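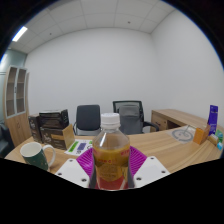
Projektbericht: Ordnung am Arbeitsplatz - Erfassung und Neuordnung von Kleinteilen auf Schreibtischen

1. Ausgangslage

Im Seminarraum stehen Getränke, Tassen und Kartons auf derselben Fläche wie die Arbeitsunterlagen. Untersucht wurde, ob eine feste Zonierung der Tischplatte die Suchzeiten verkürzt. Die Bearbeitung erfolgte im Februar, die Auswertung übernahm Ro-un Geum.

2. Material

Als Testobjekte dienten eine durchsichtige Kunststoffflasche mit weißem Schraubverschluss und gelb-rotem Etikett, eine Keramiktasse mit dunkelgrüner Außenwand und weißem Henkel sowie dunkle Kartons. Die Tischplatte ist hellbraun mit sichtbarer Holzmaserung. Dunkle Kartons heben sich davon gut ab, die Flasche nur durch Etikett und Verschluss, weil die Tischfarbe durch die klare Schulter scheint.

3. Durchführung

Die Platte wurde in drei Zonen geteilt: Trinkgefäße, Verpackungen, freie Arbeitsfläche. Die Zonengrenzen wurden mit Klebeband von Tesix markiert. Je Anordnung wurden 50 Suchvorgänge gestoppt, jeweils mit Abbruch nach 90 Sekunden.

4. Ergebnis

Mit Zonierung sank die mittlere Suchzeit von 27 auf 23 Sekunden. Der Unterschied ist gering und entfällt fast vollständig auf kleine Kartons. Bei Flasche und Tasse war keine Verbesserung messbar - beide wurden auch ungeordnet schnell gefunden.

5. Offene Punkte

Die Beleuchtung wurde nicht konstant gehalten. Reflexionen auf klarem Kunststoff sind in einer Folgemessung getrennt zu erfassen.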